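Teaching by Hand: Work at the Kang Room

Gallery / Project Naltus / Demonstrations

On this page we collect views from our daily work in project Naltus, in which a person shows a task with a hand-held gripper and the robot arm learns it later from the recordings. The notes were written by me, Yaqin Duan, with corrections from the colleagues who hold the gripper more often than I do. 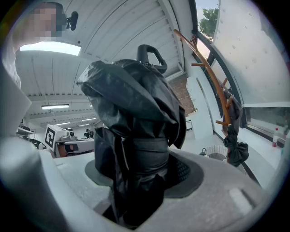 We started with hard objects, such as cups, boxes and a tape roll, and for a long time we were satisfied with them. In February we moved to plastic bags and to things wrapped in plastic bags, and the work became much slower. A bag does not have the same shape two times. When the finger touches one fold, another fold on the other side opens, and the person must decide again where to grasp. For a human this decision is so quick that it is difficult to describe it in words, and that is the reason we prefer to show it.

How one demonstration goes

The person stands at the table and holds the gripper in the right hand (Kavinda Gunawardena uses the left). The object is placed, the recording is started with the thumb, and the person does the task at a speed a little slower than normal. After the release, the gripper is pulled back and held still for 2 seconds before the recording is stopped. We had many recordings in which this last part was missing, and it was troublesome to find the end of the movement afterwards.

One person records for 20 minutes and then gives the gripper to the next one. The tool is light when you take it, but it is not so light at the end of the turn. Xiaoyan Long made a softer grip from bicycle handlebar tape and since then we hear fewer complaints.

Pulling a bag down

The task is to take the top of the bag, open it, and bring the plastic down around the object without pulling the object out of its place. Huiling Jin has the best hand for it. She closes the fingers only halfway at first, lets the plastic slide between them, and closes fully when the fold is thick enough. I tried to copy her and made holes in the bags.

Dark plastic

We like black bags less than white ones. The surface is shiny and the lamps on the ceiling make bright lines on it that move when the camera moves. The dark parts have almost no detail. We discussed whether we should use only white bags, but the customers who wrote to us have black ones in their buildings, so both colors stay in the plan.

Handles

A handle is a comfortable target, and everyone goes to it first if it is free. For this reason the first version of the policy learned to look for a handle and was lost when there was none. Now the instruction sheet says, for each round, if the handle is allowed. When it is not allowed, the person must hold the object by the body, also if it feels unnatural.

Bands and tight places

Where the plastic is tied or twisted it becomes stiff, and the fingers slip over it. Apolinar Manríquez suggested to approach such places from above with an open gripper and to turn the wrist before closing. It works well for him. Other people get the wrist into an angle which the robot arm cannot reach, and those recordings are rejected by the program that checks them.

Markers

For the position of the tool we depend on square black and white markers. If you visit us, please do not move anything that has a marker on it, even by a small distance. If you moved it, please tell us; nobody will be angry, we only need to do the calibration again.

By remote control

For some tasks we do not use the hand-held gripper. The person sits with two control handles from Vavov and moves the real arm, looking at a screen. One advantage is clear: everything that is recorded is a movement the arm can do. But the person does not feel the object. With thin plastic it makes a great difference, and a task of ten seconds by hand takes nearly one minute by remote control. Kavinda is faster than this, he played a lot of video games as a student and he says it was not wasted.

What we keep

When we closed the first bag series we had 3184 recordings. From these, 536 were removed. The most frequent reason was that the hand of the person came in front of the camera, and the second was a bag that had already been torn from the round before. We keep the removed ones in a separate folder, as Xiaoyan wants to use them for training the checking program.

We also keep recordings where the first grasp fails and the person tries again. In the beginning we deleted them, which I regret. The arm needs to know what to do after a miss.

Small advice from the gripper holders

Tie long hair and roll up wide sleeves.
Do not correct the object with the free hand. If it falls, stop and begin a new recording.
Change the start position of your feet between rounds.
Look at the object and not at the screen.
If a fold is caught between the finger and its pad, open slowly. The pads from Pavley come off easily and we are short of spare ones.

Next series

We will continue with bags that have something heavy inside, and after that with lids. Huiling is preparing the instruction sheet for the lids and she would be glad to receive suggestions, especially from people who have tried screw lids with a two-finger gripper. Please write to the project address with the word "lids" in the subject.

Page updated 12 May 2024, Y. Duan

Back to gallery list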